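**祖母去世快满一年，想在堂里办追思祷告，要提前做哪些准备？**

Mitali Wickramasinghe 发表于“教会生活与礼仪”版

祖母去年冬天在 Vekelbridge 去世，安葬礼也是在那边的东正教堂办的。我自己住在 Kumdale，平时在这里的堂区参加主日礼仪，受洗三年了，但家里除了祖母和我，其他人都不是教友。十二月满一年，我想在 Kumdale 的堂里为她办一次追思祷告，有几件事不太明白，一起问了。

第一，要不要正好在满一年那一天办？我查了日历，那天不是主日，堂里也没有礼仪，神父要从别的地方过来。如果挪到前一个主日或者后一个主日，有没有讲究？我听祖母以前的朋友说只能提前不能推后，也听别人说没有这回事。

第二，熟麦（就是追思时放在小桌上的那一盘甜麦粒，希腊教友叫 koliva）是不是必须由家属自己做？我从来没做过。祖母会做，但她从来不量，也没有写下来。堂里主日大概会来七十个人左右，这是我从签到本上估的，做多少才够分？

第三，提名单的时候，能不能把祖父也写上去？祖父没有受洗，比祖母早走很多年。祖母生前每次点蜡烛都会替他点一支，所以我觉得不写他有点说不过去，但又怕写了让神父为难。

第四，我父母和两个表弟会来。他们不懂礼仪，要不要提前告诉他们什么时候站、什么时候画十字？我母亲有点紧张，问了我好几次要不要穿黑色。

另外想问一下奉献。追思祷告要不要给神父钱，给多少，放在哪里？我不好意思直接问。

补充：我们堂用的是新历，礼仪主要是英语，偶尔有几句希腊语和中文。祖母那边的堂是旧历，所以有人跟我说周年的日子要按旧历算，我更糊涂了。

---

**Anika Escobedo**

我在堂里帮忙准备追思小桌有些年头了，按你问的顺序说。各堂区做法有差别，最后以你们神父说的为准。

日子。周年不需要卡在当天。多数堂区会把周年追思放在离那天最近的主日，接在圣体礼仪后面，这样全堂的人都在。提前一周或者推后一周我都见过，我们神父两种都答应。“不能推后”是一些家庭里传下来的说法，跟礼仪书没有关系。如果你家里的长辈很在意，那就选前一个主日，省得解释。

新旧历的问题也不用想得太复杂。你祖母去世的那一天就是那一天，民用日历上是几号，满一年就还是几号。新旧历影响的是节日落在哪天，周年不用再加减天数。

有些日子不办追思，你要先避开。拉匝禄星期六到多默主日之间不办，这段在春天，跟你没有关系。主的大节当天一般也不办。十二月要留意的是圣诞，圣诞当天和紧接着的几天最好别选，神父也忙不过来。十二月还在圣诞斋期里，斋期本身不妨碍追思，但追思后如果有聚餐，菜要按斋期的规矩来，熟麦里也不要放黄油和牛奶，原本的做法里也没有这两样。

熟麦。谁做都可以。最好是家属动手，因为做的过程本身就是替逝者祷告的时间，有人会在煮的时候念圣咏，或者只念“主，怜悯”。但是如果你做不来，堂里通常有几位教友会做，你买材料，去她厨房里一起做，也很好。也有人向外面订。Podusico 那边以前有一家面包店接这种单子，现在还接不接我不清楚。

你说主日来七十人，我按 70 人给你写一个分量：

- 去皮小麦 2000 克。买整粒的，别买压碎的
- 葡萄干，金色的和深色的都可以，两大把
- 烤过的杏仁和核桃，切碎
- 石榴一个或两个，剥籽
- 芝麻，炒香后磨一部分
- 肉桂粉
- 切得很碎的欧芹，少量
- 面包糠或者炒过的面粉，够铺满表面一层
- 糖粉，够盖住面包糠
- 银色糖珠或者去皮白杏仁，用来摆十字

前一天下午开始。小麦洗几遍，洗到水清，放大锅里加足水，水开以后转小火煮 60 分钟，中间要看着加水，翻一翻底。捏一粒，软了但还没有开花就可以关火。各家买到的小麦不一样，有的六十分钟还硬，那就接着煮。

煮好倒进滤篮，用冷水冲掉黏的那层浆，沥到不滴水，然后铺在干净的布上过夜。这一步别省。麦粒带水的话，第二天糖粉会化掉，十字也会塌，端到教堂里就成了一盘湿的。我第一次做就是这样，那天神父什么都没说，照常祷告，是我自己回家难过了一阵。

第二天早上把麦粒和干果、芝麻、肉桂、欧芹拌匀，石榴籽最后放。装盘堆成略鼓的形状，用手按实，铺面包糠，再按平，盖糖粉，用一张蜡纸压光。上面摆十字，下面可以摆你祖母圣名的首字母。糖粉尽量晚一点撒，出门前撒最好。

分的时候用小纸袋或者小纸杯，每人两三勺。袋子和勺子提前带去。

名单。这件事请你直接去问神父，不要自己决定。圣体礼仪预备礼上纪念的名字，一般只提受过洗的正教徒。追思祷告里会不会提到未受洗的亲人，各位神父的做法不同。有的会在私下的祷告里纪念，有的会告诉你怎么在家里替他祷告。你祖母替他点蜡烛，你接着点就是了，没有人会拦你。写名单时用圣名，不用姓，字写大一点。如果你们神父念中文名不习惯，旁边注上拼音。

家人。不用教他们画十字。告诉他们跟着大家站起来和坐下就行，站累了随时可以坐。唱“永远的记忆”的时候全堂会站着，你轻轻提醒一下。穿深色或者素色都可以，不必全黑。领圣体的时候他们不上前，但礼仪结束时分的祝福饼，多数堂区允许客人领，也问一下神父。

奉献。没有定价。一般放在信封里，写上“追思”和祖母的圣名，礼仪后给神父，或者投进蜡烛台旁边的箱子。给神父的和给堂区的可以分成两个信封。数目看你自己的情况，没有人会去比。神父如果是从别处赶来的，把路费考虑进去比较周到。

最好提前三周跟神父说。他要看那天有没有别家也办追思，如果有，常常合在一起，桌上放两盘，名字一起念。

---

**Mitali Wickramasinghe**（提问者回复）

谢谢，写得很清楚。我刚给神父发了消息，他说前一个主日可以，让我把名单写好交给他。祖父的事他说当面谈。

再问一句，小麦煮好以后布上过夜，要不要放冰箱？我家暖气很热。

---

**Anika Escobedo**

暖气热的话别放在暖气旁边，找家里最凉的一间，上面再盖一层薄布。一夜没有问题。拌好石榴以后如果还要等几个小时，就放冰箱，糖粉不要先撒。

---

**iwasaki_tenor**

自己做太麻烦了，买一条大面包，再带一瓶红葡萄酒，照样可以办。我们这里很多人就是这样。

名单随便写，神父反正都会念。

---

**Anika Escobedo**

楼上说的面包和酒，有些堂区确实可以代替熟麦，斯拉夫传统的堂里也有用米加蜂蜜和葡萄干的。但这要看神父接不接受，别到了当天才拿出来。名单不能随便写，原因上面说过了。

---

**一位 Vekelbridge 的读经员**

我在 Vekelbridge 的堂里做读经员，补充几件上面没说到的，主要是礼仪里会发生什么，好让你心里有个数。

周年追思如果接在圣体礼仪后面，用的通常是短的那一种，希腊传统叫 Trisagion，斯拉夫传统叫 Litiya。从开始到唱完“永远的记忆”，时间不长，家里人不会站太久。长的那种叫 Panikhida，一般放在星期六的晚祷之后或者单独约时间。你提到神父要赶路，那短的就合适。

次序大致是这样：神父从圣所出来，到堂中间的小桌前，桌上有熟麦、一支蜡烛和十字架，有的地方还放逝者的照片。照片能不能放也要问，我们堂里可以，Iwasaki 那间小堂就只放圣像。家属站在桌子后面一点的地方，有些堂会发给每人一支小蜡烛，祷告将完时吹灭。神父献香，诗班唱“圣哉上帝，圣哉大能者，圣哉永生者”，接下来是几首短的颂，求主使祂的仆人的灵魂与义人一同安息。然后是连祷，会念到你祖母的名字，诗班答“主，怜悯”。再来是那篇以“诸灵和一切肉身的上帝”开头的祷文，神父低声念或者大声念都有。最后散礼，三遍“永远的记忆”。

“永远的记忆”这句常有人误会，以为是请大家永远记得她。意思是求上帝永远纪念她。你父母要是问起来，可以这样解释。

关于中文。如果你希望有一段用中文，可以提前跟诗班讲。“永远的记忆”的中文词很短，套在他们熟悉的旋律上，练两遍就能唱。我给别的家庭抄过一份带拼音的，英语诗班也唱得下来。有几点要提醒：

一是译名不统一。“圣哉永生者”和“圣哉常生者”都有人用，你定一个，全场照一个唱，不要一半人唱这个一半人唱那个。

二是连祷里的圣名，神父多半会照英语或希腊语念。你祖母的圣名如果在希腊语里和在英语里写法不同，两个都写给他。

三是如果请你读一段，不要临时上去。先在家里出声读，读慢，平着读，不用带感情。读经台的麦克风通常太响，离远一点。

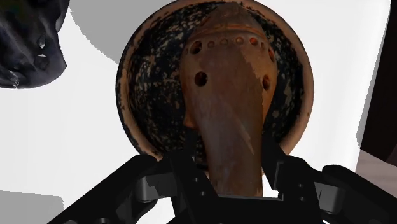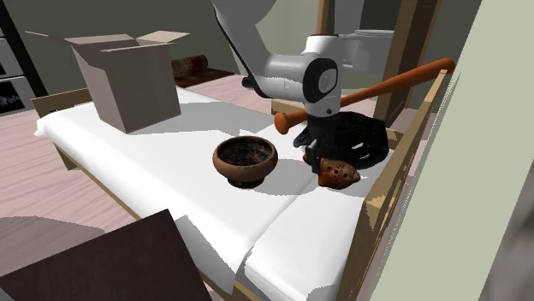 《Kumdale 堂区问答汇编》总第 2252 期 · 第 60 页

还有墓地的事。你没有问，但周年前后很多家庭会去一趟。你祖母葬在 Vekelbridge，如果你哪天过来，可以请我们的神父在墓前做一次短的祷告，跟 Kumdale 那次不冲突，分开办也不算重复。冬天墓地关门早，下午四点以后就进不去，最好约在中午以前。带一支有玻璃罩的蜡烛，普通的蜡烛风一吹就灭。可以留一点熟麦带过去，祷告后在墓边分给来的人。剩下的不要倒进垃圾桶，因为是祝福过的，撒在土里或者喂鸟都行。

纪念的日子也不止周年一次。以后每年有几个追思星期六，最主要的是大斋前的那个和五旬节前一天的那个，全教会一起纪念所有安息的人。那时候你只要把名单交上去，熟麦各家合做一盘也可以。我们堂是会前两周在门口放一张纸，要做的人自己签名。Kumdale 那边怎样安排我不知道。

你可以准备一个小本子，一页写健在的人，一页写安息的人，都用圣名。每次去教堂随身带着，交给预备礼的人，用完拿回来。你祖母大概也有一本，整理她的东西时找一找，里面的名字可能有你不认识的，多半是她的父母或者代母。问过神父以后抄到自己的本子上，接着为他们祷告。

---

**Mitali Wickramasinghe**（提问者回复）

本子找到了，在她的祷告书里夹着，封面已经掉了。里面安息的那一页有九个名字，我只认得四个。我会带去给神父看。

中文那段我也想要，带拼音的那份方便发给我吗？我们诗班只有五个人，其中一位会一点中文。

---

**一位 Vekelbridge 的读经员**

可以，站内信发你了。里面用的是“圣哉永生者”，要改的话三处都要改。调子标在第一行上面，按你们诗班的音域再降一点也行。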